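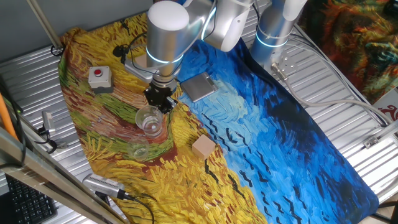 A drinking glass is a vessel made to hold a liquid for drinking. The name comes from the material, but in everyday speech it also covers vessels of the same shape made from clear plastic. Drinking glasses are usually told apart from cups and mugs by having no handle and from bowls by being taller than they are wide, although there are many exceptions to both rules.

Shapes

The simplest form is the tumbler, a flat-bottomed glass with straight or slightly sloping sides. The word is older than the modern shape. It first referred to vessels with a rounded or pointed base that could not be set down until they were empty. Tall tumblers are often called highball glasses and short ones lowball or old-fashioned glasses.

Stemware has a bowl raised on a stem above a flat foot. The stem lets the drinker hold the glass without warming the contents, and it is used mostly for wine and for mixed drinks served without ice. A footed glass without a stem, or with a very short one, is sometimes called a goblet, but usage varies from one maker to another.

Beer glasses form a group of their own. Some are straight, some bulge near the rim so that they can be stacked without sticking, and some are tall and narrow at the base. In many countries a glass used for selling beer must carry a line or a mark showing its capacity.

Materials

Most drinking glasses are made of soda-lime glass, a mixture of silica sand, soda ash and limestone. It is cheap, hard and easy to shape, but it cracks if it is heated or cooled too quickly. Borosilicate glass stands up better to sudden changes in temperature and is used for tea glasses and laboratory ware. Lead glass, sold as crystal, is heavier and bends light more strongly. Concerns about lead passing into stored drinks have led many factories to replace it with glass containing barium, zinc or potassium.

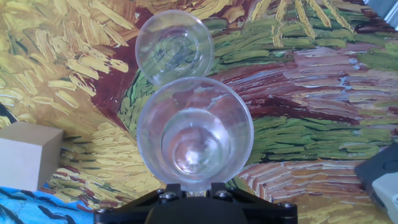
Clear plastics came into wide use for drinking vessels in the twentieth century. Polystyrene is rigid and bright but brittle. Polypropylene is softer and slightly cloudy. Polycarbonate and newer copolyesters are tough enough for repeated washing and are common in schools, on aircraft and beside swimming pools, where broken glass would be a danger. Plastic scratches more easily than glass, and a heavily scratched vessel looks dull even when it is clean.

Manufacture

Glass vessels were first formed around a core of clay or similar matter, or cast in molds. Glassblowing, developed in the eastern Mediterranean in the first century BC, made them much faster to produce and brought them into ordinary homes across the Roman world.

In a modern factory, a measured lump of molten glass is dropped into a mold and either pressed with a plunger or blown with air. Pressed glasses tend to be thick, with a faint seam on the outside. Blown glasses are thinner, and the rim is cut and then melted smooth with a flame. Both kinds pass through a long oven called a lehr, where they cool slowly so that no stress is left in the walls. Tempered glasses are heated again to more than 600 degrees Celsius and cooled with jets of air, which makes the surface stronger. They tend to break into small pieces when they fail. 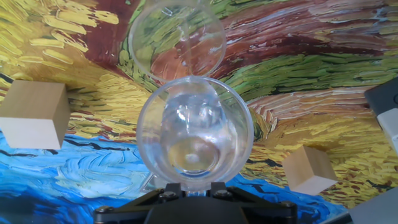 Contributed by the Ondico household reference desk
Last revised in December

Care and storage

Glasses washed by machine may turn cloudy over time. Where the cause is a film of minerals from hard water, it can be removed with vinegar. Where the surface itself has been etched – usually by soft water, high heat and too much detergent – the damage is permanent.

Stacking saves space but can wedge one glass inside another. The usual remedy is to put cold water in the inner glass and stand the outer one in warm water – never hot – and then to pull them gently apart. Stemware is commonly stored upright, as the rim is often the thinnest and weakest part.

See also

Glassblowing
Stemware
Tableware
Tempered glass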